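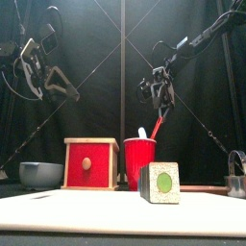 Two robot arms in front of a black curtain.

Slide 1. Thanks to Darcy Lévesque for the invite. I'm talking about the recognition vote at the Illstead warehouse, and what we'd do differently.

Slide 2. Where we started. 600 workers on two shifts, no union, one failed drive before ours. The first organizing meeting was on a Tuesday at the Larnutari hall. Most people who came were from nights.

Slide 3. Mapping. We listed every department and who people listened to there. Returns had no contact at all until January. Say this slowly - it cost us.

Slide 4. Cards. We held off filing until we had over 188 signed on days alone. Mindmont, the employer, brought in consultants the same week. Go through the one-on-one meetings and the letter sent to homes. Read the second paragraph of the letter.

Slide 5. The bargaining survey. Top answer was scheduling, then pay. We had led with pay on the leaflets. Sotomayor local had the same result.

Slide 6. First contract. Still at the table. Stewards are elected in every department except the dock.

Leave ten minutes for questions. Sign-up sheet is by the door.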